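Search the Clurier guides Search Clear

We use cookies to remember your settings and count visits. Accept / Manage

Recording garment folding demonstrations with two arms

Use these steps to record a batch of folding episodes with Foltero on a two-arm setup. They assume the arms are calibrated, the head and wrist cameras are streaming, and the operator has done the short practice set. A normal batch is 40 episodes with one garment type. Most operators need a morning for it.

Before the first episode

Wipe the table. Lint and dust show up on a dark surface, and a policy trained on one dusty table can get strange on a clean one. Vary it a little between batches, but do that on purpose and write it in the notes.

Open Foltero and check all three camera views. In the head view you want both grippers and the full width of the work area at the near edge of the table. If a gripper leaves the picture when the arm is at rest, move the rest pose. Leave the head alone, or your batch won't match the earlier ones.

Don't tidy the background. Other tables, cables and equipment can stay where they are. What you should avoid is people walking close behind the table during an episode.

Setting the garment down

Drop it from a hand's height and leave it as it falls. New operators like to smooth the cloth first. The policy then only learns to fold smooth cloth, and we had to throw out 78 episodes in July for exactly that.

If the batch sheet says "half-folded start," fold the garment lengthwise once by hand and set it along the front edge. Rumples are fine. Rotate it a few degrees each time.

Running an episode

1. Press the left pedal and wait for the tone.
2. Bring both grippers down over the two ends. Come in from above, slowly for the last bit.
3. Close one gripper on a corner. Take a small pinch of fabric. A big handful slides out when you pull.
4. Lift just enough to clear the table, then check the wrist view to see whether you have one layer or two.
5. Close the second gripper at the other end and pull until the top fold is straight.
6. Make the fold, open both grippers, and back away before you move sideways.
7. Press the right pedal to stop.

If you miss a grasp, open, back off and try again in the same episode. Keep it. Recoveries are useful and we never have enough of them. Mark it "retry" in the dropdown. Discard an episode only if the cloth falls to the floor, an arm faults, or a camera drops.

Try to finish in under 157 seconds. Longer episodes get cut at that point by the export script, and the last fold is lost.

Labels

Give every episode a garment type, a color, a start state and a result. Use the plain color words from the list. For a pale green piece pick "green" and add "light" in the second box. After every 7 episodes, play one back at double speed and see that the wrist video lines up with the gripper readings. If it lags, restart the recorder and redo the last one.

Upload on Friday before you shut the arms down. The Zodeck store takes the folder as is, so don't rename anything inside it.

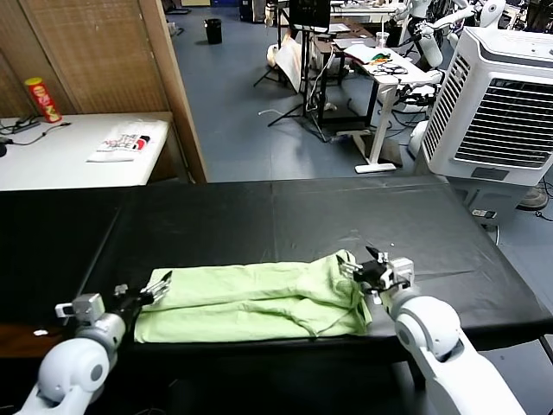
Posted by the Clurier bench team | Guides > Data collection

Half-folded start, right gripper holding its corner, left gripper at the other end of the top fold. The lift at step 4 should be this low.

Next guide: Setting rest poses

Contact | © Clurier | Back to top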